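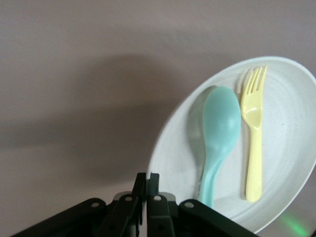

Reviews > Kitchen > Tableware > Children's and picnic sets

Search reviews Enter a product name Go

Palomino speckled plate with spoon and fork

Print this page | E-mail to a friend

Reviewed by Heriberto Huamán, 03/08/2025

I bought this set from the Votutard shop in Jesthorpe to replace some old picnic things. You get one pale speckled plate, a turquoise spoon and a yellow fork.

The plate has a matte finish and a thin, rounded rim. The flat base is wide enough for a sandwich and some salad, and the sides slope gently, so peas are easy to scoop up. Gravy needs more care - the sides are not high. 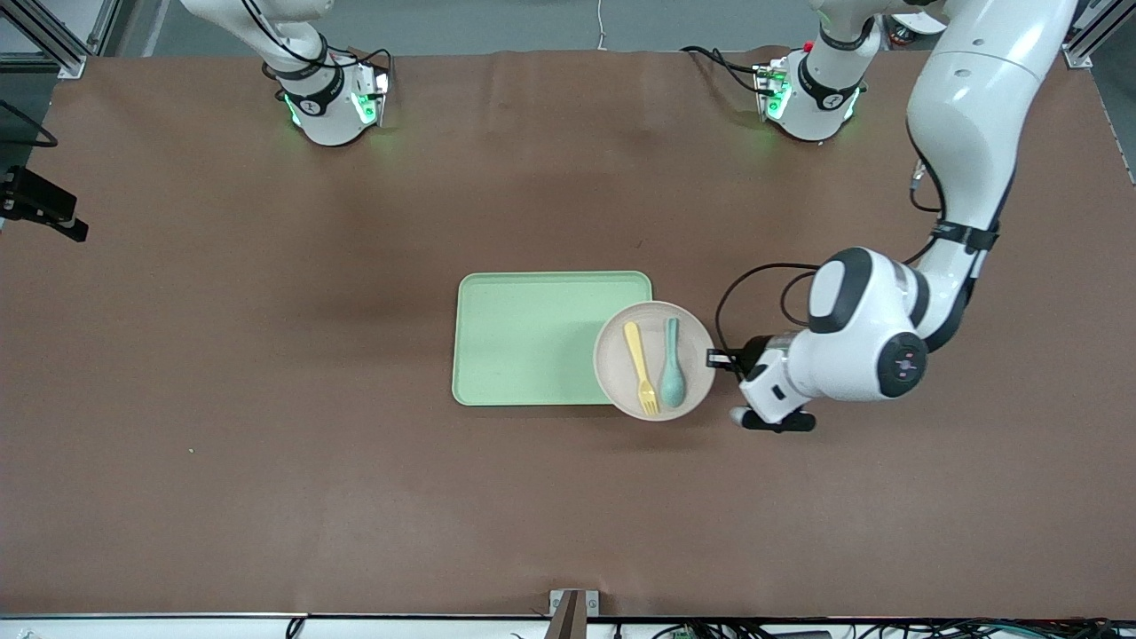 It sits steady on the table when you cut something on it, and it is light enough to carry outside. The spoon has a large bowl, good for cereal but a bit much for yoghurt pots. I like the fork less. Mine picked up a faint stain from tomato sauce in the first week - washing-up liquid did not shift it.

I would buy the plate again, and will probably use other forks with it.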